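The Return of the Marble-Print Folding Table

By Anneliese Reinholz

My aunt kept hers behind the bedroom door, flat against the wall with a bath towel hung over it, and it came out for every meal. You heard it before you saw it: the scrape of the legs, then one good click, then somebody shouting for the plates. I must have eaten a thousand lunches at that table and never once thought of it as furniture. It was just the thing under the rice.

Now I want one badly, and I'm clearly in company. At Collum, the housewares shop on Lestgate where I've been buying sponges and clothespins for years, the folding tables used to live at the back beside the mop buckets. This fall they have been moved to the window. The manager told me the shop sold 90 of them over the summer, and that the pink marble print goes first every time a delivery comes in.

The pink marble! Let me talk about the pink marble for a moment. No quarry on earth is going to be embarrassed by it. It is cheerful and glossy and a little bit loud, and it does something wonderful to a plain room. Real stone asks you to be careful around it. A printed top asks for a damp cloth and then gets on with dinner. I have a friend who spent serious money on a white stone counter and now follows guests about with coasters, and I have watched her relax completely, elbows down, at a folding table that cost less than the coasters.

The print also makes ordinary tableware look good, which I hadn't expected. White china goes a bit flat on it. Steel and bright plastic are another matter - they pick up the shine and throw it back, and a weekday supper begins to look like a small party. 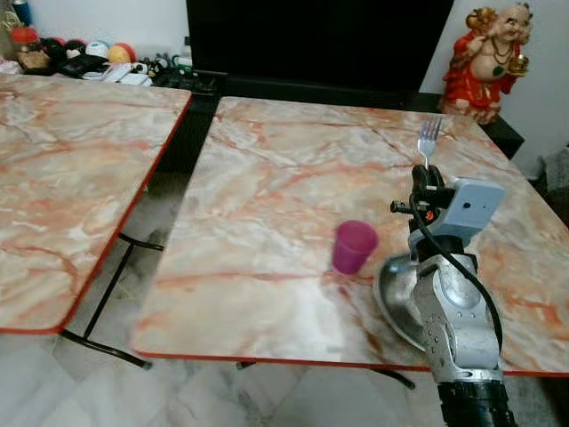

AT HOME: TABLE TALK

Start with the table itself, in cream, white and the palest pink, with reddish-orange veins wandering through it and a thin red border to finish the edge. That red strip is the detail I would hold out for. It sharpens the whole thing up, the way piping does on a cushion. And if you can manage it, get two that match. One table is for eating and the other is for everything that eating drags along with it, the serving dishes and the homework and the bag of oranges. Push them together and you can feed a crowd. Leave a gap and people can get through to the kitchen.

Then the steel. A stainless plate with a raised rim is one of the great household objects, and I'll defend it against any amount of stoneware. It holds a sauce where you put it. It stacks in no space at all. Mine came from Thiele, a catering supplier that lets ordinary people in if they ask nicely, and I bought 14 because that was what the box held (my cupboard has forgiven me). A steel fork goes with it naturally, four tines, no pattern on the handle, nothing to match and nothing to lose sleep over.

For color, a plastic cup in magenta. See-through if you can find it, a little narrower at the bottom, and never mind that it looks as if it belongs at a child's picnic. Pevon does a range in 24 colors and I have gone back and forth over that color card for longer than I'd like to admit. Magenta wins on this tabletop. It belongs to the same family as the pink but it has a much louder voice.

Underneath, look for black metal legs with crossbars. Give the table a push sideways in the shop before you pay. A little give is fine, but if the top sways like a ferry, try the next one along. Run a finger under the edge strip too, all the way round, and feel for places where it's lifting.

Where to put it is up to you, and this is the joy of the thing. Mine has been in the hall for wrapping presents and on the balcony for tomatoes. Most evenings it's in the living room near the television, and on a floor of big marble-look tiles it would be more fun still - marble on marble, why not?

My aunt's table, by the way, is still going. One corner has faded where the window catches it, and the click takes two tries. She has been offered a proper dining set more than once and says she has nowhere to put it.

Collum expects its next delivery of the pink in October.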